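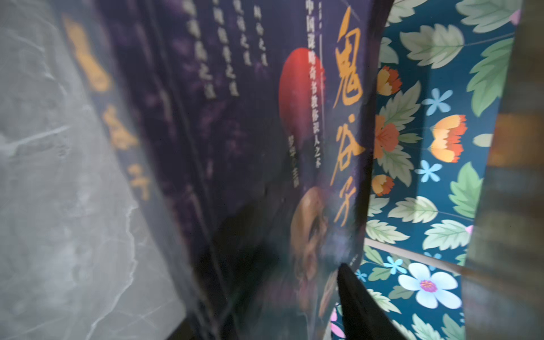
중문 고전 코너 정리 건부터 시작. 지난번에 못 끝낸 안건이라 맨 앞으로 당김. 같은 제목인데 판본 다른 책을 목록에 한 줄로 넣을지 따로 넣을지. 鬼谷子가 딱 그 경우임. 회색 대리석 무늬 표지에 노란 붓글씨로 된 것이랑, 짙은 보라색 표지에 주황색 제목 붙은 것. 제목만 보고 입력하면 중복으로 잡혀서 하나가 지워짐. 보라색 쪽은 부제(中国谋略奇书教你识人之术)까지 적기로. 회색 쪽은 비고란에 표지색 기재. 결정됨.

2018년 1월 28일 | 작성: Motico 자료모임 서기
마지막 업데이트: 3시간 전
검색어를 입력하세요 검색 상세검색

1. 지난 회의 확인
- 목록 입력분 491번까지 완료. 이후 번호는 Hirnier 양식으로 옮기는 중
- 옛 양식은 6월까지만 병행, 그 뒤 닫음
- 이의 없음

2. 책장 배치
작은 2단 책장 그대로 쓰는 걸로. Broltar 쪽 큰 책장 견적 받아봤는데 폭이 안 맞음. 다시 물어볼지는 보류. 위칸은 세워 꽂기, 아래칸은 눕혀 쌓기. 위칸 책이 자꾸 기운다는 얘기 나옴. 북엔드 사자는 의견, 칸을 꽉 채우면 된다는 의견 반반. 일단 북엔드 한 쌍만 구입해서 써보고 다음 회의 때 다시.
남색 표지 책들은 서로 너무 비슷함. 멀리서 구분이 안돼서 노란 제목 라벨이 앞으로 보이게 놓자는 제안 → 통과. 책등에 따로 스티커 붙이는 건 반대 많음 (표지 상한다고). 스티커안 폐기. 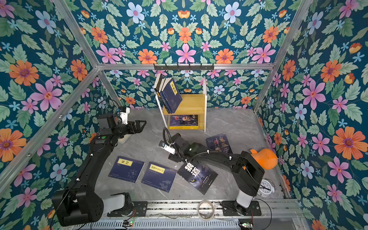 정리 중인 책장과 바닥의 책들. 왼쪽 남색 책 라벨은 易经.

3. 꺼내고 넣는 순서
- 바닥에 내려놓은 책부터 먼저 꽂고 그다음 새로 꺼내기. 섞이면 목록 대조 다시 해야 됨
- 한 번에 6권 넘게 꺼내지 말 것
- 펼친 채로 엎어 두지 말기. 책등 갈라짐
- 易经 자리는 위칸으로 제안 있었음. 아래칸이 낫다는 쪽도 있어서 추후 결정
- 만화체 표지 책은 고전 원문이랑 섞지 말고 눕혀서 아래칸. 어린이용인지 아닌지는 내용 확인후 분류 (표지만 보고 정하지 않기로)

4. 구입 건
Kabbaj 서점에서 중고 묶음 제안 옴. 30권 한 묶음, 낱권 선택은 안 된다고 함. 목록 보니 우리한테 이미 있는 책이 꽤 겹침. 겹치는 건 교환용으로 돌리자는 말 있었으나 둘 데가 없음. 낱권 가능한지 한번더 문의하고, 안 되면 이번엔 패스.
번역본도 같이 사자는 의견. 원문 못 읽는 회원이 빌려갈 게 별로 없다는 지적. 예산표 나온 뒤에 논의.

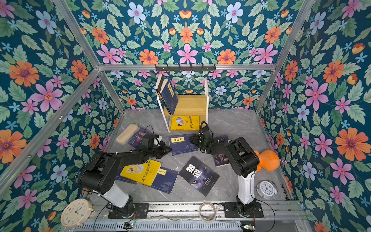
한 참석자는 제목순 말고 크기순으로 꽂아야 덜 쓰러진다고, 찾는 건 목록 보면 되니까 상관없지 않냐고 함. 이에 대해 목록 안 보고 바로 책장으로 가는 사람이 더 많다는 반론. 그럼 크기순으로 해보고 불편하다는 말 나오면 되돌리자고 다시 얘기. 시간 없어서 표결은 안 함. 다음 회의 첫 안건으로 올림.

5. 기타
- 대출 장부 글씨 알아보기 힘듬. 한자 제목은 한글 독음도 같이 적어주세요 (鬼谷子 → 귀곡자, 易经 → 역경)
- 간체자/번체자 표기 통일: 표지에 찍힌 대로 적기. 검색용으로 한글 독음 칸 추가
- 표지 닦는 천은 마른 것만. 물티슈 쓰지 말것
- 반납함 위치 변경은 논의 못 함

다음까지 할 일
- Kabbaj 낱권 문의
- 북엔드 한 쌍 구입
- Hirnier 양식에 독음 칸, 비고란 넣기
- 鬼谷子 두 판본 입력분 대조, 지워진 쪽 복구
- Broltar 견적서는 파일에 철해둠. 필요하신 분은 서기한테 말씀하시면 됨

빠진 내용 있으면 이 글 아래에 적어주세요. 다음 회의 전까지 고쳐 둠.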